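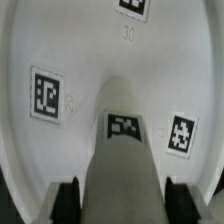

4.2 Kit d'assemblage Hirnex : matériel et protocole

Le kit Hirnex, distribué par Undico, est proposé comme banc d'essai pour la manipulation avec un bras à pince. Les pièces évaluées ici comprennent un plateau rond à rebord relevé, une pièce en croix à quatre branches et une plaque carrée. Toutes portent des marqueurs fiduciaires carrés en noir et blanc, ce qui permet d'estimer leur pose sans modèle d'apparence appris. Le fournisseur livre un fichier de correspondance entre identifiants et repères locaux ; nous l'avons utilisé sans modification, à l'exception d'une erreur de signe corrigée par Junhao Pan sur l'un des repères du plateau.

Deux points de vue sont enregistrés : une caméra fixe tournée vers le plan de travail et une caméra embarquée au poignet. Les deux flux sont horodatés par le logiciel Illix, puis rééchantillonnés à 10 Hz.
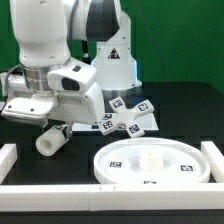

L'étalonnage extrinsèque est refait au début de chaque série. Une série compte 100 essais, et la position initiale des pièces est tirée au hasard dans la zone délimitée par les rails. Un essai est interrompu si aucun marqueur n'est détecté par la caméra du poignet pendant 128 images consécutives. Les essais interrompus restent dans le décompte.

Pour la caméra du poignet, la principale difficulté vient de la courbure des parois du plateau et de l'occultation par l'objet situé entre les doigts. La figure 4 montre une configuration où les marqueurs du plateau apparaissent de part et d'autre du cylindre gris, avec des orientations très différentes.

Figure 4. Vue embarquée au-dessus du plateau. Le numéro 29 est imprimé près du marqueur de gauche ; celui de droite est trop pâle pour être lu. 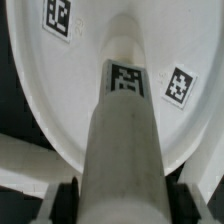

4.3 Limites du kit

La notice recommande un éclairage diffus mais ne donne aucune valeur d'éclairement, et la comparaison avec le kit Imhof reste donc qualitative sur ce point. Les numéros gris imprimés à côté des marqueurs sont destinés à l'opérateur et n'interviennent pas dans la détection. Leur faible contraste complique toutefois la relecture manuelle des séquences : sur environ 347 images annotées à la main, plusieurs identifiants ont dû être retrouvés à partir du seul motif. Undico ne fournit pas non plus de tolérances dimensionnelles pour la pièce en croix. Les écarts de pose présentés en section 5 incluent par conséquent l'erreur de fabrication.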